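Subject: Re: [runonton-yards] drip line vs. rain barrel for the Durna St side 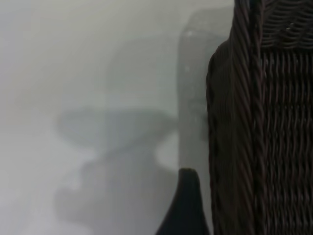 Hryhorii Kravets wrote:

> I went through the plan for the Durna Street side last night and I don't see
> how the barrels carry it past June. We get good rain up to May and after
> that nothing worth catching. Two barrels, 100 gallons total, and the bed
> with the currants would drink that in a couple weeks even with mulch on.
>
> I'd rather put the money in a proper drip line off the hose bib and leave
> the barrels for next year. Also who signed off on buffalo grass? I thought
> we said sedge by the sidewalk. Somebody please tell me before I order.
>
> Hryhorii

Hi all, quick one, typing this between jobs so forgive the mess.

Hryhorii you're right on the math, I don't want to argue it. The barrels were never meant to do the whole bed though. Idea was (and I should of put this in the plan) barrels for the first fall when everything is going in and needs a soak twice a week, then drip once the roots are down. I had it backwards in the write-up. Will fix.

Where I don't agree is leaving them for next year. The Usten folks on the corner already cut their downspout and have the diverter sitting in the garage. If we don't use it now they'll put the downspout back together and that's the end of it. Diverter is the expensive part. So my vote, barrels AND a short drip run, not the full loop. Start with the 10 emitters along the currants and leave a capped tee at the end for later. A capped tee costs nothing. Digging the line up again costs a Saturday's worth of grumbling, been there.

Drip details, for whoever is buying:

half inch poly for the main, not the quarter inch all the way. Quarter inch only for the little side runs. Last time we did quarter inch the whole length and the far plants got a dribble.

pressure regulator. Please. And a filter before it. The water on that block has grit in it.

emitters, the 1 gallon per hour kind, pressure compensating if Villaseñor has them in stock. If they only have the adjustable ones with the little caps, skip it and I'll drive over to the other place. Those caps clog and then somebody cranks them open and you have a fountain.

goof plugs, a bag. We will need them.

Sedge vs buffalo grass. My fault again, sort of. We did say sedge by the sidewalk. Then the nursery said the sedge plugs are not coming till late and they have flats of buffalo grass now. I wrote it in as a maybe and forgot to write maybe. That strip gets full sun off the wall all afternoon plus the dog traffic, so the grass isn't a crazy choice, but it goes tan in winter and the people at the yellow house already asked me if the yard is going to look dead. So it's a real question. I lean sedge and wait. An empty strip with chips on it for a few months is fine by me. Hryhorii please don't order either one till we hear from the house.

On the old lawn. Cardboard is holding ok on the north half. South half the bermuda is coming up through the seams, I pulled a bunch but it laughs at me. We need another layer there, overlap the pieces more this time, a good hand's width, and get the tape off first. I found tape in the chips again. Bike shops are good for big boxes. Appliance place too but call ahead, they flatten them early in the day.

Chips, we have enough for the north half and not the south. I put in a request with the tree crew but you get what you get when you get it. If a truck shows up at your place by mistake just say yes and text me!! Do not let them dump on the sidewalk.

Couple other things

- the rebate form wants before photos of the lawn with the house number showing. Did anybody take them before the cardboard went down? If not I have a couple from the first walk-through that might do, no house number in them tho. I'll ask if they'll take those.

- the swale. I keep getting asked. It needs to stay back from the foundation, and the overflow goes toward the street, not toward the neighbor's fence. I walked it with a level and the low spot is closer to the fence than I drew it. So we move a little dirt. Not a big job, bring a flat shovel if you have one.

- whoever has the long soil probe please bring it back, I want to see how far down the water is getting under the manzanita. I think were overwatering it. Leaves look off to me. They hate wet feet in summer and I'd sooner lose a little growth than the plant.

- currants, don't prune yet. I know they look leggy. Leave them.

If nobody objects by tomorrow 6 pm I'm going to buy the poly and the regulator and we do the short run. If you object say so on the list please and not just to me, I lose track of what I was told in the truck.

ok gotta run, phone at 2 percent

Damián Quezada
Runonton Yards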